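Home Books Authors Catalogue Trade Press Contact

Search titles, authors, ISBN Go

PRESS RELEASE
For immediate use

Prallow to publish The Salt Ledger, a first novel by Fereshteh Tehrani, in July

Prallow, the small press for speculative fiction, will publish The Salt Ledger in July. It is a novel about a flooded estuary town, a woman who keeps its accounts, and a company that says it can bring the sea back down. We have tried to write this release without the word "haunting". We have also left out "timely", which gets put on every book with water in it.

The story is set in Plimilness, a port that has lost its lower streets. Those who stayed live on the hill and trade in salt, fuel and favours. Ines Corrow writes down who owes what. When two engineers arrive from a firm called Tatell with a map of the old sea wall and a promise to rebuild it, most of the town signs up within a week. Ines doesn't. She wants to know who is paying, and the book is largely the story of her asking.

Readers who are tired of the end of the world will find some of it familiar. There is a storm. There is a locked building with something in it. What persuaded us to take the book on is how little Tehrani trusts any of this. Her survivors are not made noble by hardship and her villains fill in forms. The longest chapter is a meeting about drains, and it is the one our readers argued over most.

"I had read a lot of novels where everything falls down and people at once become very wise," said Fereshteh Tehrani. "I don't believe it. I think they would carry on disliking their neighbours. I wanted to see whether a book could stand up on that."

Sadao Shibata, who edited the novel, was slow to come round. "I turned it down the first time," he said. "I thought it was too dry and I said so. She sent it back with one scene moved and a rather short note. I still think the opening is slow. I have stopped thinking that is a fault, though some reviewers will, and they are welcome to."

The Salt Ledger runs to 300 pages in 49 short chapters, each opening with an entry from Ines's book. Readers who skip the entries, as one member of our own staff did, will be puzzled from page 183 onwards. The cover is by Raymonde Wong and shows neither a drowned church nor a lone figure in a coat – both were suggested, and both were refused.

A word on claims. Prallow has not called this "the first novel of its kind", as there are shelves of them. It has not been compared here to any better-known writer, living or dead. There is no film deal. A sequel has been mentioned by the author in passing and we would not hold her to it. Four early chapters appeared in a different form in the magazine Mohammadi, whose fiction editor, Shahram Bahrami, told us he liked the old ending of chapter three better. We disagree, but he asked us to say so.

An audio edition, read by Fereshteh Ghorbani, will come out at the same time as the paperback. Ghorbani reads the debts as flatly as they are written, which took some getting used to in the studio and now seems right.

Tehrani grew up inland and says she has never lived within sight of the sea. She worked in a records office before turning to fiction, and wrote the first draft of The Salt Ledger in the evenings, between seven and nine. It is her first book.

Advance copies are available to reviewers, booksellers and librarians on request. We ask only that reviews keep quiet about what is in the pump house. Those who guess it early are free to feel pleased with themselves. The author will answer questions by email and would prefer not to be asked for her views on how the world will end.

Press contact: the publicity desk, Prallow. Requests sent before noon are usually answered the same day.

Share this 12 shares 3 comments
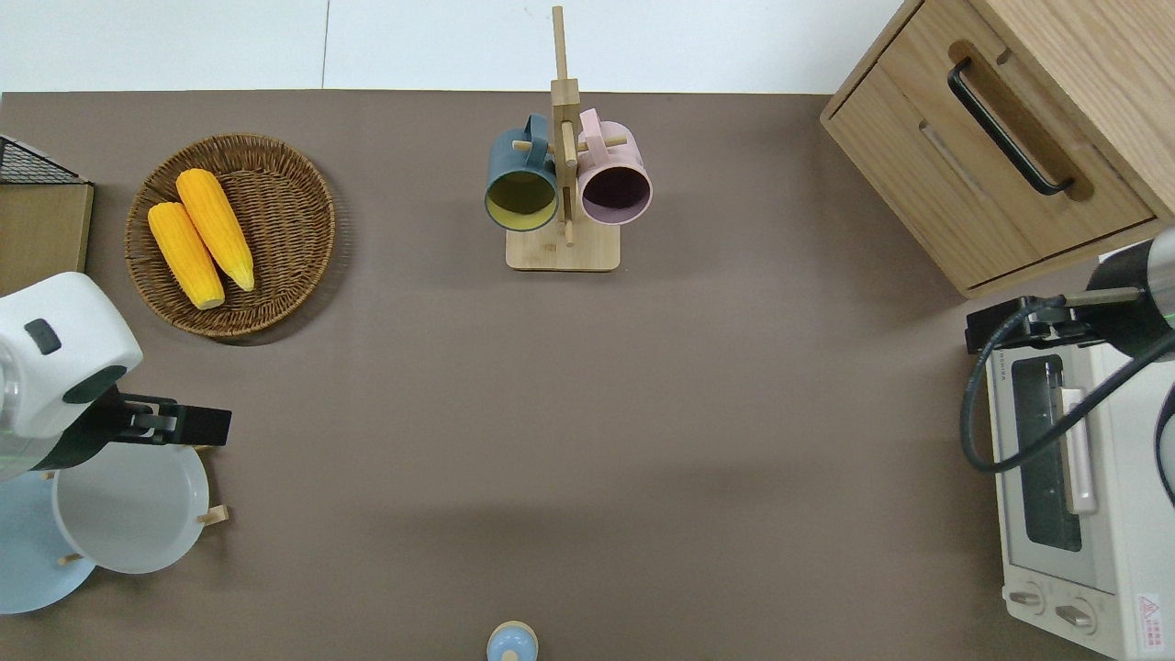 Do I need to have read the chapters in Mohammadi before starting the novel?

The novel stands by itself, and all four of those chapters have been rewritten for it, so there is no need to look for the magazine first.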